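Auto scrubbers and trash bin sensors at our site, anyone else? 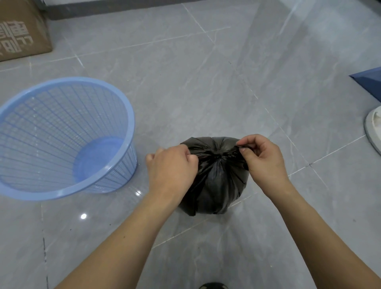 Tying off a bag next to the blue mesh basket.

mopline_ray
I clean at the Vemholm office building, nights. In October they brought in two Kukley floor scrubbers and put fill sensors on the big hallway bins. The small baskets still get done by hand, all 240 of them. We went from six people to four. Two moved to days, so no layoffs, but the work feels different.

tansy88
Different how?

mopline_ray
I used to do a floor start to finish. Now the machine takes the open areas and I get bags, restrooms and corners. More bending, less walking. My back notices.

dockside_lou
We have the same setup at Dizon. I like it. I hated mopping 2,064 square meters and I don't miss it. Bags take me two hours and then I'm on detail work.

tansy88
Good for you, but bags all night is how I got a bad wrist. Twisting and knotting 200 of them is no joke. Ask for rotation.

dockside_lou
Fair. We do rotate, every two weeks. Should have said that.

binhopper
The sensors are what bother me. Ours are Vollo and the app logs when each bin was emptied. My lead asked why bin 477 sat full for an hour. I was on break.

mopline_ray
Ours logs too. So far it's only used for planning the route – that's what we were told, anyway.

tansy88
Get that in writing.

dockside_lou
I think you two are expecting the worst. The log backed me up once when a tenant complained.

binhopper
Maybe. I'd still want to know who reads it.

mopline_ray
I'll bring up rotation and the log at the shift meeting and post what they say.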